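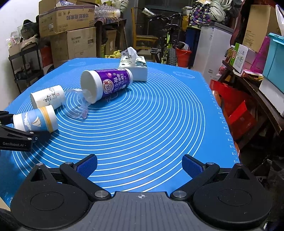 New ground rules for hand-held gripper work are out, and I like most of them

02/05/2026

14 shares | 6 comments

If you record demonstrations with hand-held grippers, set aside a little time this weekend. The Ornau group has put out its good practice guide for collecting manipulation data in homes and small workshops, and it's free to download. I read it twice (once on the bus, once with a pen) and I think it's going to change how a lot of us set up a table!

The guide runs to 17 pages and it's written in plain words, so you can hand it to somebody on their first day. It's voluntary. There's no badge and no audit, but Pallton and Kusuma both say they'll ask their contractors to follow it starting in October, so for plenty of small crews it may as well be a rule.

The part everyone is talking about is clutter. The old Ornau checklist, the one from 2020, told you to clear the room and hang a plain backdrop. That's gone. The new text says to leave the room as people live in it, and to write down what you moved before you started. I cheered a bit at that one. I spent a whole winter taping gray sheets over bookshelves, and the policies we trained on that footage fell apart the first time they met a real kitchen.

The work surface is where it gets stricter. A mat with printed rings or rulers is fine, but you have to log which mat it was and which way round it lay, and you can't swap it halfway through a task. Objects go down in a different arrangement for each take. For cups and bottles, the guide wants some takes started with them tipped over and some with them standing, and it wants see-through ones mixed in with printed ones. If you've ever tried to get a model to find the rim of a clear plastic cup, you know why I put a big star next to that paragraph.

Then there's privacy, which I expected to be dull and wasn't. Mail, medicine labels, family photos and screens have to be covered or taken out before recording. Ordinary packaging can stay. The person whose home it is gets to look through the footage and has 7 days to ask for a clip to be removed, and the crew has to remove it without asking for a reason. Good. I've worked on jobs where the consent form was handed over at the door with everybody's shoes still on.

There's a section on the people holding the grippers too – long overdue, if you ask me. Anyone working with a tool in each hand gets a proper break every 2 hours, and the crew has to keep a spare set of finger pads so you aren't squeezing harder and harder on worn ones. Failed grasps get kept and labeled as failures. You don't get to quietly bin the take where the cup rolled off the table.

Iona Guthrie, who edited the guide, told me on the phone that the failure rule got the most pushback in the drafts. "People were worried it would make them look clumsy," she said. "I told them I'd trust a dataset a lot more if I could see the drops in it." She also said the clutter section was rewritten after Ondel sent in comments from its own home sessions, and that she'd had to give up a few favorite sentences along the way.

My one grumble is the paperwork. The session sheet asks for lighting, mat, pad type, object list, room notes and a wear check on every joint, and it wants the whole lot filled in again if you stop for lunch. On a two-person crew that's a lot of typing. Guthrie says a shorter sheet for small teams is being drafted, though she wouldn't give me a date.

Comments on the guide are open on the Ornau site, and you don't have to be a member to send one in. I've already sent mine about the lunch thing. If you've tried the new session sheet on a real job, tell me how it went – I'd love to print a few replies next time.

Share this story | 14 shares
6 comments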